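Sepp Community Help > Workplace and Staffing > Automation

Duties of bench staff after two-arm cells are introduced

Question

Our department at Lorkeck fits and caps small fluid connectors. Management intends to move part of this work to two-arm cells in the coming year. There are 14 employees on the benches at present. I have been asked to draft revised job descriptions and would be grateful to hear what other sites have done, in particular about grading and breaks. The cell under consideration is of the type shown.

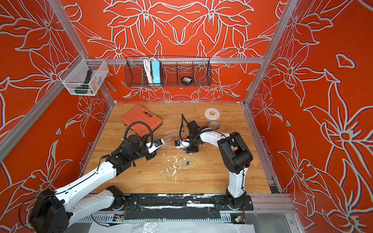 Two-arm cell, connector work.

The supplier's handbook covers guarding and power. It is silent on who clears the table, who sets out the parts and who signs the record.

3 answers

Answer 1 (accepted)
Vusumuzi Du Plessis, Stidgate

We went through this exercise in April. Bench staff were retitled cell attendants and kept their grade. Three duties were written in by name: setting out parts, stopping the cell, and inspecting finished connectors. The third proved the most contentious. Under the old arrangement each person inspected his or her own work; attendants now sign for work they did not do, and several objected to this. We settled on a separate signature line for the cell -- the attendant signs only for the inspection.

I would also advise you to state how caps are to be presented. Our first draft said "place caps on table," and every shift read it differently. A cap may be standing or lying on its side, and your procedure should say whether the attendant is expected to correct it.

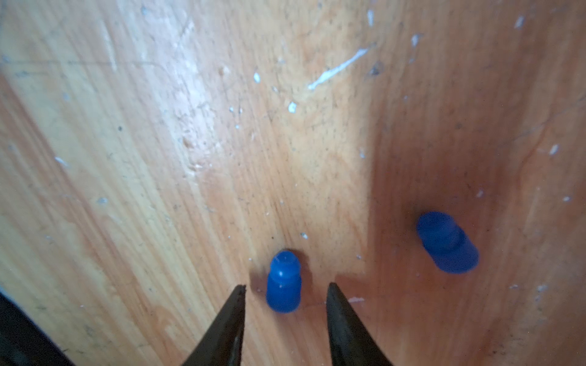
Page last changed: 2025-06-10

Breaks should be set down in writing. A person at a bench pauses between pieces, while an attendant follows the pace of the cell. We rotate attendants every two hours.

Answer 2
Gusia site office

Agree with the above. Please consult staff before the draft is final. Ours was issued first and discussed later, and it had to be withdrawn.

Answer 3

Check your insurance.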